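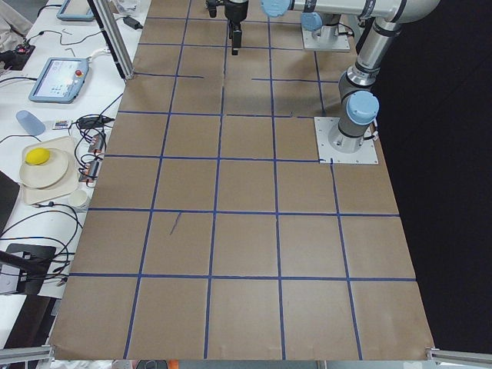

Blue tape on brown kraft paper, laid out in a grid.

I went through 2 rolls of Sundora blue tape marking off a big table into squares, and I have opinions! I got mine at the Motaung hardware store in April along with a roll of brown kraft paper (the Kangate stuff, the wide one). The tape is 31 yards to a roll and I paid $7 each, so not the cheap bin, but not fancy either.

First the good. The color is great on brown paper, you can find your squares from across the room. It tears by hand pretty easily, and it'll let you lift a strip and put it down again if you catch it right away. I've tried plain masking tape on kraft and it's just tan on tan, no thank you.

Now the less good. Keeping long lines straight is on you, the tape stretches a little when you pull it and then creeps back, so go slow. You can see my crosswise lines aren't perfect, and a few of them break off partway. I also gave up on one short piece near the middle and left it (it still bugs me). And tape does nothing for the end of the paper, mine is wrinkled and curling. Clips, maybe? Somebody tell me.
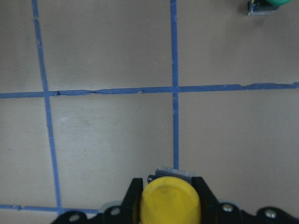
Photo credit: Pomulus Reviews

My bigger complaint is how it holds up. Look at the long line going across, over on the left half, where the tape is torn and wrinkled and split lengthwise with a bit of a gap showing. The left-hand line has small nicks too, and a spot that looks faded. The one down the middle is narrower and nice and straight, and the crossings look clean, so it can be done right. I just wish it was a tougher tape.

I counted 102 strips by the time I quit, and my thumbs felt every one. Would I buy it again? For a project that's coming up in a month, sure. For lines that have to stay put all year I'd spend more on a vinyl tape. Four stars for color, three for toughness. Oh, and keep the roll in a bag between uses or the edges pick up every crumb in the house.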